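Wanted: Bed Makers and Room Resetters for a Small Guest House (Part-Time)

4 min read | 37 shares | 3 comments

Findalero Guest House is looking for 2 people who can make a bed and mean it.

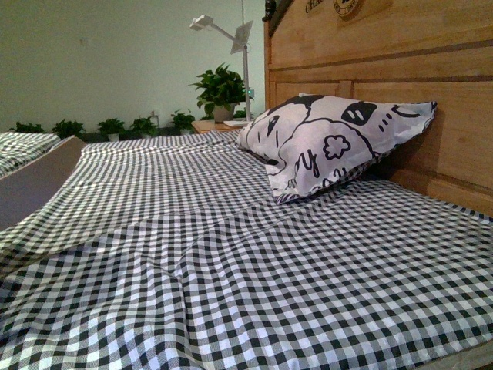
The job is mornings, six rooms, and a linen closet with opinions. Check-out is at 10, check-in is at 3, and between those hours every bed in the building has to go from slept-in to please-sleep-in. We have been doing this ourselves and our backs have filed a complaint.

We should say up front that we are not a white-sheets-and-mint-on-the-pillow kind of place. We own gingham. We own cartoon pillowcases. Some of our guests book again because of the cartoon pillowcases, and one wrote us a two-page letter about them, which we keep in the office for low moments. If you believe bedding should be beige and silent, there are fine hotels out by the highway and we wish you well.

What you'd be doing

Stripping beds, making beds, and smoothing the gingham. Checks are an unforgiving pattern. A plain sheet will let you get away with a crooked pull, but a checkered one tells on you from the doorway, and the squares wander off like cows. You don't need to iron anything on the mattress. A few soft wrinkles are fine. We are after "somebody cared," and anything past that is between you and your conscience.

Dusting the wooden headboards, with attention to the grooves between planks. Grooves are where dust goes to retire. Dry cloth first, then a barely damp one, and no spray polish, ever. A previous helper used spray polish and pillows slid around that room until spring.

Pairing pillowcases with sheets. There is a chart. You may argue with the chart after your first month.

Sweeping, emptying baskets, opening windows, closing them again when it rains, and returning left-behind phone chargers to the drawer of left-behind phone chargers.

Laundry itself goes out to Ivanyshyn Linen on Saturday and comes back folded by people far better at fitted sheets than any of us. You will carry bags to the back door. Some of the bags are heavy.

What we'd like from you

You can lift one side of a mattress without making a speech about it. You can work alone in a quiet room and also next to somebody who hums. You show up at 9. You knock, wait, and knock again before using a key, even when you are sure the room is vacant. Especially then.

Experience is nice. We have also hired people straight out of their own childhood bedrooms and it went fine after some remarks about corners.

What you get

$2,661 a month for a part-time schedule, paid on time, plus breakfast if you come in hungry and there's any left. You get every October off from deep-cleaning, when the Trovov crew comes through to do the floors and we all stand in the yard feeling useless. Sheets we retire are offered to staff first. There is usually some gingham.

The trial morning

Applicants who sound like a match will be invited for one paid morning. You'll make up a room from bare mattress to finished, and then we'll have coffee and talk about it. We don't time you. We do look at the foot of the bed, where most people quit early.

How to apply

Leave a note in the box at the front desk or write to us through the Onmont town jobs board. Tell us when you can start, which mornings you can't work, and your honest position on top sheets. There are two correct answers to that last one and they contradict each other.

We'll keep this up until both spots are filled.

3 comments

gravelpit_gran
Do you take retired people? I made beds in a hospital for years and my corners could cut you.

Findalero Guest House
Yes, please, come in tomorrow if you like. Bring the corners.

tuesday_toast
Stayed there last summer, slept great, and I would like it noted that I made my own bed before leaving. Is the trial morning still open if I only want the coffee?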